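Rendez-nous les murs sombres

À Zamora, on repeint tout en blanc. Les cages d'escalier, les cafés, même la salle de lecture ouverte en 1822. On nous dit que le blanc agrandit. Peut-être, mais il fatigue aussi, et il se salit en quatre hivers.

Je défends les rouges profonds, les enduits irréguliers, les traces qu'on laisse au mur – tout ce que les promoteurs effacent avant de vendre. Un mur n'a pas à se faire oublier.

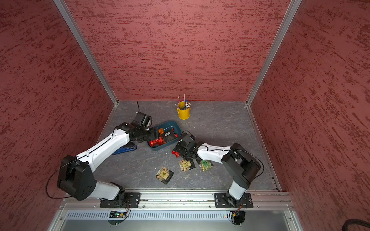

Parois rouge foncé à stries irrégulières, sol gris d'aspect marbré.

Que la mairie garde au moins les couleurs qui restent.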